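4.3 Checking the wrist camera and the fingertip pads

Do this check after every change of fingers, and also when the cell was moved to another table. You need the gray and the red test cubes from the Jamside kit and the 2 mm hex key. The table must be clear except for the cubes.

Views from the wrist camera during the check:

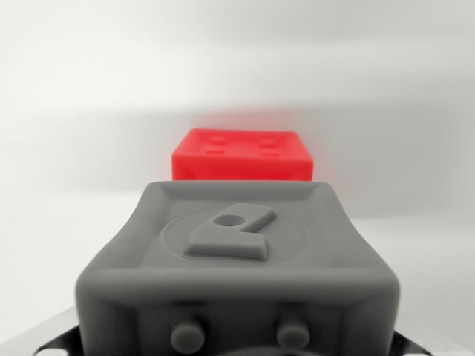
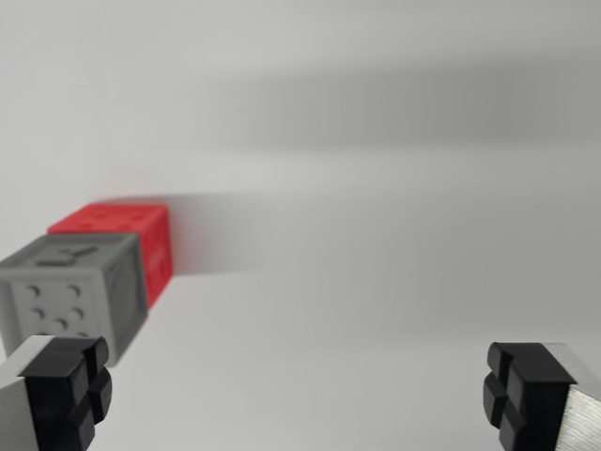
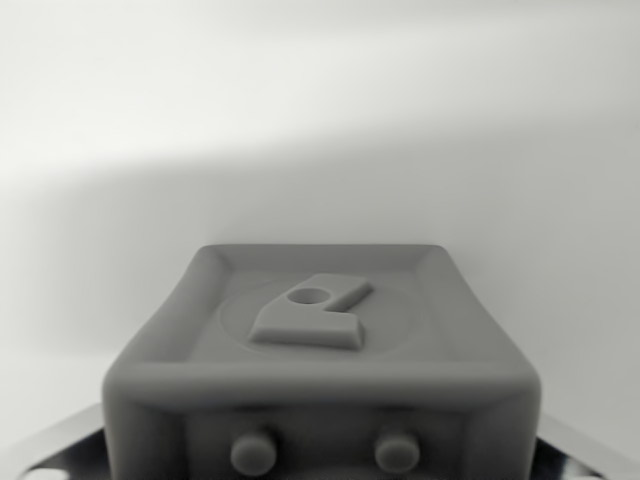
1. Set the speed limit on the pendant to manual. Keep one hand near the stop button.

2. Open the gripper completely. Both black pads should face each other. If one pad is turned, loosen its screw, make it straight and tighten again.

3. Clean the grooves of the pads with a dry brush. Do not use alcohol, it makes the rubber hard.

CAUTION: Switch off the gripper power before you put your fingers between the pads.

4. Put a test cube on the table and load the program Ekport 183. The arm goes to the cube and waits above it. Press Continue to close the gripper.

5. Lift the cube and hold it for one minute. If it slides down, raise the grip value by a small step and repeat from step 4. The value must never be more than 700.

6. Repeat with the cube of the other color.

Note: If the picture on the screen is soft at the near side, first wipe the lens. Turn the focus ring only if wiping did not help, and lock it afterwards.

7. Write the final grip value in the cell log with your name. If error 1732 comes two times in one check, stop and call Zoia Polishchuk.

Section revised 30 Apr 2018, R. Lammers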